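> Does the astronomy club at Dretesau still meet twice a term?
> And is the lecture in October open to students from Borkeck?

Yes to both. The next meeting is in Hall 4 at 5 pm.
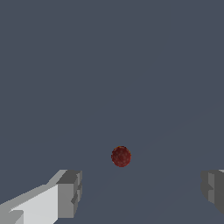 Borkeck students should sign in at the desk — the hall holds 500, so seats aren't a problem. The Abbasi essay prize will be announced after the lecture. Entries can be up to 2 pages and should go to the department office.

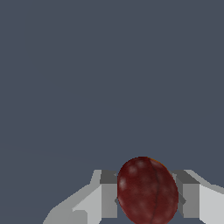 Plum in the gripper, simulated view.

Malus newsletter copies are at the office too.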